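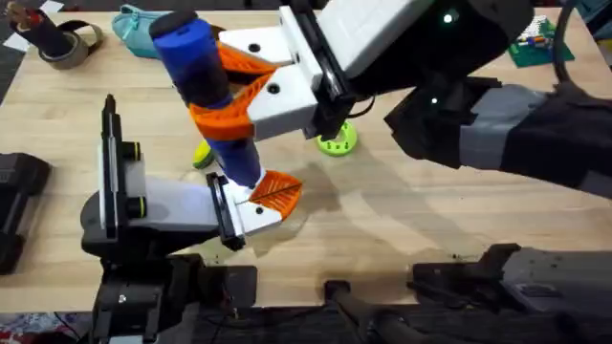
The Henholm furniture fair takes up 24 halls in January, and my feet can vouch for most of them. I had come for dining chairs. By noon I had sat in plenty and been comfortable in two.

Boyer had the biggest stand and the smallest seats. Their new side chair comes in oak or a green the brochure calls "pond." It looks lovely from across the aisle - keep it there.

Sindent was more my speed. Their Eltovo table seats six, stretches to ten, and has a leaf that stores under the top. The saleswoman opened it with one hand. I needed two hands and a knee. It costs $3,906, chairs extra, at $142 each if you skip the arms.

Lunch was a cheese roll, eaten standing up, in a building full of chairs with signs asking me to keep food away from them.

I left at 5 with four catalogs, a tape measure and a swatch of pond. The old chairs at home still wobble. I've ordered felt pads.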